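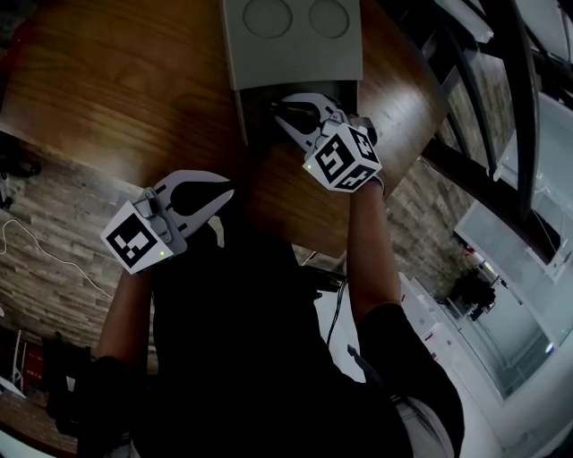 Chapter 2
Small Appliances on the Table

Most people learn to use a kitchen in the order the kitchen was built: stove first, then oven, then refrigerator. The small appliance comes last and usually comes without a lesson. Someone takes it out of the box, plugs it in, and presses buttons until it does something. This chapter starts from the other end. It deals with machines light enough to be lifted by one person, set on an ordinary table, and put away again when the meal is over.

A countertop appliance differs from a built-in one in two ways that matter to the household. It has no fixed place, so a place has to be chosen for it every time. And it is loaded and emptied by hand at close range, with the user standing over it or directly in front of it. Nearly all of the everyday trouble people have with these machines comes from one of those two facts.

What You Will Learn

After working through this chapter you should be able to:

choose a suitable spot for a small appliance on a table or counter
tell a front-loading appliance from a top-loading one and stand correctly for each
insert and remove a basket, tray, or drawer without forcing it
plan the route of a power cord
clean and store an appliance between uses

Words to Know

Clearance: the open space left on each side of an appliance and above it.
Footprint: the area of table an appliance covers when it is set down.
Front-loading: filled through an opening in the front face.
Runner: a rail or ledge inside the opening that carries a tray or drawer.
Seated: pushed fully home, so that the part rests where it was made to rest.

The Table in Walitz

When Clifford McKinnon taught evening classes in household management in Walitz, he began the first session by asking the group to set up a lunch for four on one table. The table was 40 inches across. On it had to go the appliance, the plates, the food waiting to be cooked, and a clear space for the food that was done. Most groups put the appliance in the middle. By the time the first batch was ready there was nowhere to set it down, and someone was left holding a hot tray while the others moved plates.

The second attempt usually went better. The appliance moved to the far side with its opening toward the cook, the raw food went to the left, and the right side stayed bare. McKinnon kept sketches of these layouts, and several are reproduced in Section 2.3. You will notice that very few of them use the edge of the table. An appliance set near an edge can be pulled off by its own drawer if the drawer sticks and the user tugs.

Loading From the Front

A tray or drawer that goes in at the front should travel in a straight line. Hold it level, bring it up to the mouth of the opening, and stop there for a moment. Check that both sides are on the runners. Then push slowly until the part is seated. If it stops early, draw it back and start again – pushing harder bends the runner, and a bent runner will catch every time afterward.

Use both hands when the tray is full. One hand carries the weight and the other steadies the body of the appliance, low down and away from any hot surface. When the oven setting is at 400 degrees, as it is in several of the recipes at the end of this chapter, wear mitts on both hands, including the one that only steadies.

Remove the tray in the same way, straight toward you, and have the landing space ready before you begin.

Cords and Floors

The cord should drop behind the table and run along the wall. A loop of cable on the floor beside a work area is easy to forget about when both hands are full. If the outlet is too far away, move the table. Extension cords are covered in Section 2.4, along with the kinds of appliance that should never be used with one.

Before You Read On

Pick one small appliance at home or in the classroom kitchen and leave it unplugged. Measure its footprint and write the figures in your notebook. Take out the tray or drawer and put it back 2 times, once quickly and once slowly, and write down what you felt at the runners. You will need these notes for the activity on page 19.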